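Skora Returns Center - Automation Working Group
Minutes of the April meeting, Tuesday, 9:30 a.m., Training Room

Present: Sarmīte Grigaitė (operations, chair), Ruan Magagula (controls), Arūnas Tamošiūnaitė (bench lead, second shift), Algirdas Paulauskas (safety)
Apologies: Mārtiņš Toom (payroll and grading)
Minutes: R. Magagula

1. Minutes of the previous meeting
Accepted with one correction. Under item 4, "bench 6 closed" should read "bench 6 closed on second shift only."

2. Actions carried over
2.1 Spare fuses for cell 1 received and shelved.
2.2 Nastent has replied on the label printer interface. The old driver will be supported until the end of the contract. Closed.
2.3 Revised floor marking at the cell 1 infeed not done. Paint contractor rebooked. Carried over.

3. Cell 1 (soft goods)
Cell 1 handled 366 totes in the reporting period against a plan of 230. AT pointed out that the plan figure predates the change in tote size and should not be used for staffing. SG agreed. The plan will be restated before the next meeting.
Stops requiring a person: 17. Most were bags caught on the tote lip. AT said the log does not show who cleared each stop or how long that person was away from the bench, so the time is charged to the bench and bench rates look worse than they are. RM can add a sign-in at the cell panel. SG asked that it record the bench number and not the person's name until grading has been settled (see item 5).

4. Cell 2 (mixed hard goods)
4.1 Simulation work. RM reported on the table picking program. The current set uses household items of the type that make up most of the hard goods returns: mugs and small toys, standing separately on the perforated top. Stacked and nested items are not in the set yet.

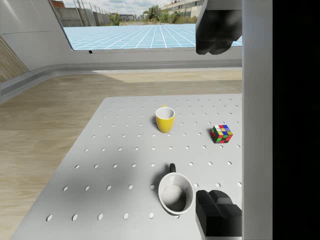

Fig. 1. Cell 2 simulation, view at the gripper: two mugs and a puzzle cube on the perforated table.

AT asked whether mugs would be taken by the handle or the body. RM said the program allows both and the choice has not been fixed. AT's view is that handles should be avoided, as returned mugs often have hairline cracks at the joint that bench staff find by feel. RM to add a rule excluding handle grasps, and to report what it does to the pick rate.
4.2 Inspection. The cell will sort and place. It will not grade for damage. Cracked or chipped items will continue to be judged by a person at the outfeed. SG asked for this to be written into the work instruction before staff are briefed, as the earlier notice from Brallix was read on the floor as meaning that inspection was going away.
4.3 Guarding. AP has reviewed the layout drawing. The outfeed gate opens toward the walkway and must be rehung. Reach distance at the inspection position is acceptable for a seated person but not for a standing one. Options are a fixed stool or moving the chute. AT prefers moving the chute - nobody on second shift wants to sit for a full rotation.

5. Job content and grading
MT sent a written note, read by the chair. Summary: the cell attendant role combines tasks from two existing grades, and payroll cannot code it under either without a signed job description. Until that exists, attendants stay on their present grade and receive the temporary duty allowance.
AT reported three concerns raised at the bench. Rotation between cell and bench is uneven, with the same few people called to the cell. The quieter end of the line is lonely, and talk across the benches has dropped since bench 6 closed on nights. New starters are learning the panel before they learn the product, and cannot tell a repairable item from scrap.
Agreed that new starters will complete bench training first. Agreed also that a rotation sheet will be posted weekly, with no one at the cell for two consecutive shifts unless they ask for it. Seating and bench spacing deferred.

6. Training
Đặng will run the panel course on site in room 222. Second shift staff are to be paid for the full session if it falls outside their hours. AP asked for lockout practice to be done at the cell itself, not on slides. Agreed.

7. Actions
RM - sign-in at cell 1 panel, bench number only
RM - handle exclusion rule and pick rate report
SG - restated plan for cell 1
SG, MT - draft job description, cell attendant
AP - gate rehang and cost of moving the chute
AT - first rotation sheet

8. Any other business
The microwave in the second shift break area is out of service. SG to order a replacement.

Meeting closed 10:50 a.m.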